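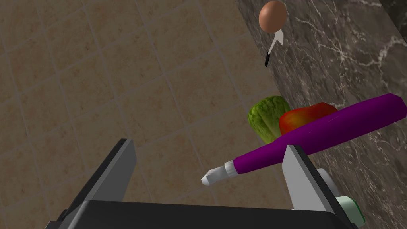

Figure 1. Wrist view in the simulated kitchen, counter side. Render: Otero kitchen set, Alva project.

4.2 What we count as a fair start

Okay, so this is the section I'd have loved to read before we ran anything. Most papers on simulated kitchen work tell you what the robot was asked to do and how often it managed, and then say very little about what a legal starting state looks like. We had the same hole in our first draft (I wrote it, so I can complain), and it cost us most of March.

Our rules grew out of the Nendbridge checklist, which was written for real benches and assumes a person has set out the objects by hand. In simulation you get a random placer instead, and a random placer has no manners. It will happily put one item across another or leave a handle sticking out past the counter's edge, like the utensil under the egg in Figure 1. Is that a fair start? We argued over it for ages! Our answer is yes, as long as the object stays put when physics runs for 8 seconds with the arm parked. If anything slides or drops in that window, the start gets thrown out and logged, and the log ships with the results.

Clutter gets the same treatment. The purple item in Figure 1 lies in front of the pepper and hides a good part of it from the wrist view, and we keep starts like that on purpose. What we don't allow is dropping them later, once you've seen the scores. The start list is frozen before the first trial and everybody's policy gets the same one. We generated 700 starts, threw out 78 on the settling rule, and drew the 230 used in Section 5 from what was left.

Now, naming. I feel strongly about this one. An instruction has to use a word that an ordinary person would pick from the rendered view, and rendered food can be pretty ambiguous (is that long purple thing an eggplant or a fat marker?). Under the Dumutness labeling guide you'd use the asset name and move on. We ask for the asset name plus one plain visual phrase, such as "the purple one," and we report both wordings separately. It's more typing, but a policy that fails on the noun and does fine on the color has told you something useful.

Last, the gripper. Every trial begins with the fingers open, and the opening width is written into the trial record along with the arm pose. We skipped that in our pilot runs and then couldn't reproduce two of our own failures, so please learn from us and write it down. Camera pose goes in the same record, for the reasons given in Section 4.3.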